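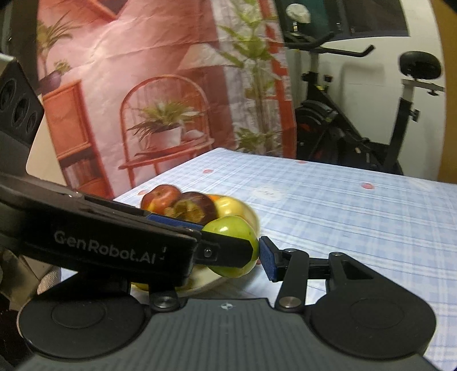
Hand-held gripper with blue finger pads closing on a green apple at the edge of the fruit plate.

Gripper Comparison: Frequently Asked Questions

What is being compared?
The Hundadeo evaluation covers 2 sets of finger pads, supplied by Getby and Bollov, on the same hand-held gripper. The test objects are fruits of different sizes and skins.

Why is fruit used?
Fruit is round, smooth and easily marked. A pad that holds an apple may still bruise softer produce, and both results are recorded.

How many grasps are required?
Each pad set must complete 100 grasps before its results are reviewed. Grasps abandoned before contact are not counted.

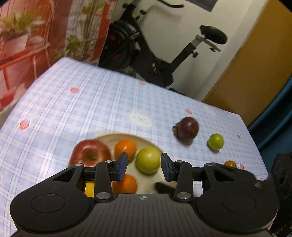

Fruit may be placed on the plate or directly on the cloth. Operators should approach with the jaws open and center the fruit between the pads before closing — late corrections tend to push neighboring pieces away.

Can results from different operators be combined?
Yes, provided that each operator has completed the practice session led by Elie Hourani. Practice grasps are stored separately.

When will the results be available?
A summary is planned for September. The Macedo controller will be assessed later under its own protocol.

Who should be contacted with questions?
Please write to Seidu Amissah, Evaluation Office, Room 101.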